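Living with old wiring: a talk with Rosine Lefèvre

14/03/2022

Rosine Lefèvre has been an electrician for 13 years, most of them spent in houses built before anyone owned a microwave. She runs a small firm called Felik with her business partner, Pascal Delorme. I met her at her kitchen table, where she had a stack of job sheets to get through before lunch.

We started with power strips, which come up in almost every call she takes.

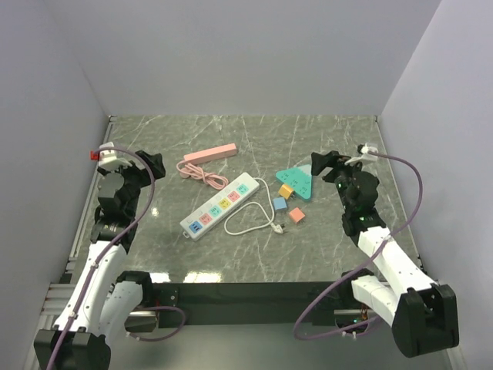
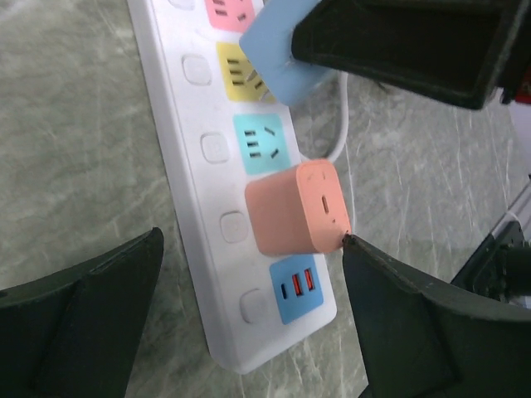

Too few outlets

"People call me and say they need a bigger power strip," Lefèvre said. "What they need is another outlet in the wall."

The houses she works on often have one outlet per room, sometimes two. That was enough for a lamp and a radio. Now the same room has a computer, a monitor, a printer, a space heater and several phones charging, and all of it ends up on one cord behind the desk.

She doesn't tell customers to throw their strips away. She has them in her own house. Her concern is what gets plugged into them. "Lamps, chargers, a TV, fine. A heater, no. A heater goes straight into the wall. Same with a toaster oven or anything else that makes heat."

The other thing she looks for is one strip plugged into another. She finds it most often in home offices and behind fish tanks. Each strip may be in good shape, but everything is still pulling through the first cord and the one outlet it is plugged into.

I asked if individual switches on a strip make any difference. "They're handy," she said. "You can turn off the printer and leave the lamp on. They don't give you any more power to work with."

The house on Maillard Street

The job she talked about longest was last November, at a two-story house on Maillard Street owned by Enda Carroll. Carroll had lived there for three years and had gotten used to the lights dimming in the back bedroom whenever the dryer ran.

Lefèvre opened the panel first. The house had been wired in stages, and the back bedroom, the laundry and half of the hallway were all on one circuit. Somebody had added the laundry later and tied it into whatever was closest.

"It wasn't sloppy work, the splices were neat," she said. "He just should have run a new line and he didn't want to open the ceiling."

She and Delorme did open the ceiling. They ran a separate circuit for the dryer, replaced the cable to the bedroom and put in three new outlets, one of them behind the bed. The work took roughly 68 hours between the two of them, a good part of it spent on plaster. Carroll stayed with his sister for the worst of it.

"I'd budgeted for the wire," Carroll told me by phone. "I hadn't budgeted for the ceiling." He would still do it again — he just would have moved the piano out first.

What to check yourself

Lefèvre doesn't want people taking the cover off a panel. There is plenty they can do without a screwdriver, she said. Put your hand on the outlet cover after something has been running for an hour. If it feels hot, stop using it and call somebody. Plugs that fall out on their own mean the contacts inside are worn. A breaker that trips again and again is telling you about a problem, and swapping in a bigger breaker is the worst thing you can do about it.

She also asks people to look under their rugs. Cords get walked on there, and the damage is hidden until it's bad.

For anyone buying an old house, she suggests paying for an electrical inspection separate from the general one. The general inspector will usually test a few outlets and look at the panel. "That's fair, he has a roof and a basement to look at too. But I've gone in a week after closing and found cloth-covered wire in the attic, and the buyers had no idea."

Choosing who does the work

Her advice on hiring is short. Get a written price, ask who pulls the permit, and ask who will fix the holes in the walls. The last question causes the most arguments. Felik does its own patching but doesn't paint, and the quote says so in the first paragraph.

She is booked through the spring. Her next job is a farmhouse with a single outlet upstairs, in the hallway, and the owners want to put two offices up there. Delorme has already been out to measure. The attic is low, she said, and he is the shorter of the two, so he'll be the one crawling.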